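Ticket 886: Arm keeps stopping short of the cloth when wiping down the bench
Opened by: Siv Viklund, Lerkport workshop

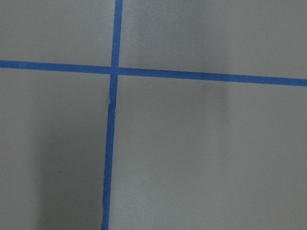

Blue tape cross on the grey surface, from the wrist camera. Note the step in the tape below the crossing.

Status: open, waiting on us
Product: Pekwood arm, bench chores package

Siv Viklund, first post, 3/13/21

Hello all, me again (sorry!). We've got the arm doing the end-of-shift chores on the small bench: pick up the cloth, wipe each of the four areas marked out with tape, fold the cloth over, put it back. At least that's the plan. What I get is a lovely confident swoop down, a pause, and then a wipe of thin air a finger's width off the surface. Sometimes it does three areas properly and sulks on the fourth. I've restarted it, reloaded the chore file and given it a good talking-to.

I also ran the calibration from the menu and it says "passed with warning 132". I can't find 132 anywhere in the booklet. Is it serious?

Mateja Golob, support

Hi Siv, no need to be sorry. 132 means it found the cross but wasn't happy with one of the lines. It uses the line edges to work out where the bench is, so anything that makes an edge wander can throw the height off as well as the position. In your picture the line running up and down is made of two pieces, and the left edge juts out where they meet. The lower piece looks a bit wavy down that side too, and there's a ragged bit further down. I'd start there.

Could you also tell me what the lighting is like, and which speed you've got the wipe set to?

Siv Viklund

Ah. Yes, the two pieces are me. I got to the end of a roll and carried on with the next one, and I thought that was rather thrifty. Speed is 90, which is what Ingvild put in when she set it up. Lighting is two tubes overhead and a window that I can't do much about.

Lindalva says (from across the room, loudly) that she could have wiped the whole bench by hand several times over while I typed this. She's right, but I want it to work!

Mateja Golob, support

Ha, tell Lindalva she's welcome to log a ticket too. Things to try, in this order please:

1. Peel off the whole up-and-down line and lay it again in one length. Don't patch it.
2. Press the edges down with something flat. A ruler is fine.
3. Drop the speed to its lowest setting and do one wipe with no cloth.
4. Run calibration again and send me the number, even if it says passed.

On the light, I can see paler and darker areas on the surface either side of that line. I don't know if they're reflections, marks or something else, but if you can shut a blind for the test run that rules one thing out.

Siv Viklund

Right, done. New tape, one length, pressed down with the edge of an Anodard rule until my thumb hurt. Blind down. Calibration passed with no warning at all, hurrah. The dry run touched down properly in all four areas.

Then I gave it the cloth. It wiped three of them beautifully and on the last one it dropped the cloth and carried on wiping without it, very thoroughly, 300 strokes in the log before I hit stop. So it can find the bench now but it can't tell whether it's holding anything? Eilif wants to know whether we can trust it to run after we've gone home. I've told him not yet, and the cloth is back on its hook for Lindalva.

Mateja Golob, support

Good progress on the height, and no, please don't leave it running on its own. The dropped cloth is a grip check problem, separate from the tape. It's off by default in your version and I'd like to see the log before you switch it on. Can you attach the one with the 300 strokes? Leave the speed low for now.

Siv Viklund

Attached. I'll keep the blind down and leave the tape alone until I hear from you.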